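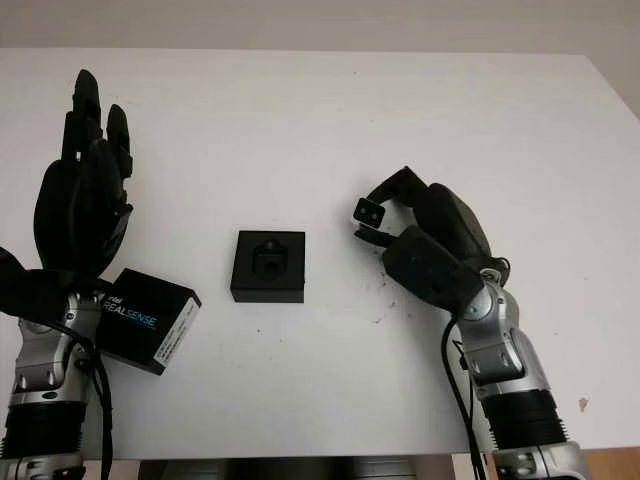 **Product packaging for small electronics** is the box, tray, label and inner parts in which a small device, for example a camera module, is sold and stored. The word "packaging" covers both the outer box, which carries the name of the product, and the inner holder, which keeps the device in its place during transport.

## Outer box

The outer box is usually made of stiff cardboard. Dark colors are common for technical products, and the name is often printed in one or two light colors, so that it can be read from a distance. A camera box with the words "intel REALSENSE" in white and blue on black is of this type.

A white label is often put on one side or along one end. It has small dark text and sometimes a barcode. In a storage room the label is more useful than the large name, and boxes are therefore placed on the shelf with the label to the front.

## Holders and mounts

A holder has a recess which follows the shape of the device. Round recesses are used for lenses and for parts with a round foot. Some holders stay in the box, while others are put on the table and used as a stand. The maker Lammers, in Kimutdale, sells square blocks with a side of 64 millimeters in packs of 5. The Dirklow type is higher and has straight sides.

Black parts on a black base are difficult to see. On a white table the outline of the base is clear, but a flat part that lies on top of it can be overlooked.
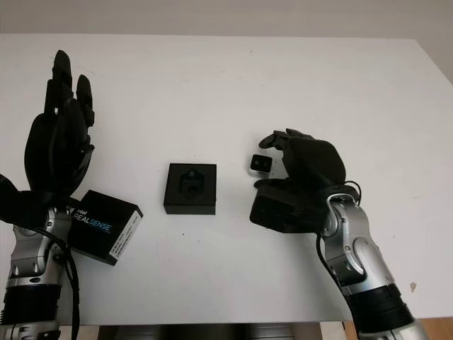

## Storage

Many workshops keep the original box as long as the device is in use. The Grakby storage guide gives these rules:

- The box is kept closed and dry.
- The label is not covered with tape.
- Holders are stored together with the box they came with.
- Shelves are filled up to 868 millimeters, and heavier boxes stand at the bottom.

An earlier edition of the guide allowed a shelf height of 1000 millimeters.

## See also

- Cardboard box
- Barcode
- Camera mount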